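Projektberichte | Textilaufbereitung

Zwischenbericht an den Fördergeber: Faltvorgaben und Lagenqualität bei Frottierware
22. Mai — Redaktion Projektbüro Nundar

Gegenstand und Stand

Der Bericht umfasst die Arbeiten seit Januar. Bearbeitet wurden die Arbeitspakete Warenannahme, Ausbreiten und Falten. Das Arbeitspaket Stapelung ist begonnen, die Dokumentation der Etikettenlage liegt im Entwurf vor. Die Abstimmung mit Primodo zur Anlieferung der Ware ist abgeschlossen, die Vereinbarung mit Rocha über die Nachwäsche wurde verlängert.

Im Berichtszeitraum wurden 601 Faltvorgänge protokolliert. 400 davon entfallen auf große Handtücher, der Rest auf Gästetücher und Waschlappen. Geschirrtücher wurden zurückgestellt, weil ihr Flachgewebe eine eigene Toleranztabelle erfordert.

Arbeitspaket 2: Ausbreiten

Die Ware wird mit der langen Kante parallel zur Tischkante aufgelegt und von der hinteren Ecke her glattgezogen. Das Ziehen an zwei benachbarten Ecken hat sich als ausreichend erwiesen. Wird zusätzlich in der Fläche nachgestrichen, verschiebt sich der Flor, und die Kantenlage lässt sich schlechter ablesen. Das Nachstreichen entfällt daher in der neuen Fassung der Arbeitsanweisung.

Schwierigkeiten bereiten weiterhin Tücher, deren Saum nach dem Waschen eingelaufen ist. Die Seiten wellen sich, die Ecke liegt nicht im rechten Winkel. Solche Stücke werden im Protokoll mit dem Vermerk »Saum« geführt und gehen nicht in die Auswertung der Faltmaße ein. Bunmont hat hierfür eine gesonderte Sortierung vorgeschlagen — über die Kosten ist noch nicht entschieden.

Arbeitspaket 3: Falten

Die Faltfolge wurde von drei auf zwei Grundformen reduziert: Längsfaltung auf die Hälfte mit anschließender Dritteldrehung sowie doppelte Querfaltung für kleinere Formate. Als zulässiger Kantenversatz gelten 2 cm. Wird der Wert überschritten, ist das Tuch vollständig zu öffnen und neu auszurichten; ein Nachziehen der oberen Lage allein ist nicht zulässig.

Das eingenähte Etikett dient als Bezugspunkt. Es soll nach der letzten Faltung innen liegen. Bei Ware mit seitlich angebrachtem Etikett muss die Ausgangslage deshalb vor dem ersten Griff geprüft werden. Der Entwurf der Arbeitsanweisung sieht dafür eine eigene Zeile vor. 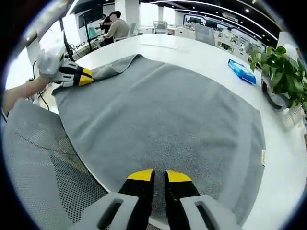

Abb. 1: Graues Frottierhandtuch auf weißem Tisch, eine hintere Ecke angehoben. Das kleine weiße Etikett sitzt am rechten Rand.

Abweichungen und Ausblick

Gegenüber dem Arbeitsplan besteht ein Rückstand von 5 Arbeitstagen. Er geht auf die verspätete Rückgabe einer Charge aus der Nachwäsche zurück und betrifft ausschließlich das Arbeitspaket Stapelung. Die Mittelverwendung liegt im Rahmen des Bewilligungsbescheids, Umwidmungen werden nicht beantragt.

Im nächsten Abschnitt sind vorgesehen: Stapelversuche mit gemischten Formaten, Toleranztabelle für Geschirrtücher, Abschluss der Etikettendokumentation. Die überarbeitete Arbeitsanweisung wird dem Fördergeber als Anlage zum nächsten Bericht übermittelt.

Nundar Projektbüro | Kontakt | Impressum | Nach oben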